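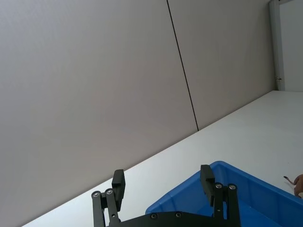
How to Paint a Room Gray Without It Turning Blue

Home | Projects | Paint & Walls | Tools | Ask Us

Filed under: Paint & Walls, Weekend Jobs

Every gray is secretly another color. You find out which one at dusk, after the second coat, when the lamps go on and your tasteful new bedroom looks like a submarine. I've painted the same room 4 times, so consider me an expert in at least the wrong ways.

Before you buy anything

Work out where the light comes from. A north-facing room pulls gray toward blue, so start with something that has a little brown or yellow in it. South-facing rooms forgive nearly everything. East-facing rooms are lovely until lunch.

Put the chip on a sheet of plain white printer paper. Next to white, the hidden color shows up fast – pink, green, or the dreaded lilac. Don't judge it against your old wall, especially if your old wall is peach.

Testing

1. Buy sample pots of two grays, three at most. I once bought six and learned only that I own six pots of paint.

2. Paint each one on a big piece of poster board, two coats, leaving a white border.

3. Tape the boards up, one beside the window and one on the wall facing it. Swap them the next day.

4. Look in the morning, in the afternoon, and at night with the lamps you really use. Write down what you see. By Thursday you'll swear they're all the same.

5. Check your bulbs. Warm bulbs turn a yellowish gray into weak tea. Changing a bulb is cheaper than changing a wall, a fact I discovered in the wrong order.

Painting

Prime first if the old color is strong. Stir the can well, and if you need more than one, mix them together in a big bucket so the wall doesn't change its mind halfway across. Cut in one wall, roll it, then move on to the next. Go for a matte finish if your plaster is lumpy – shine points out every bump.

Then leave it alone for a couple of days before you decide you hate it.

Posted by Ifor Parri, 22 September 2026

© Brilico Home Notes | Contact | Back to top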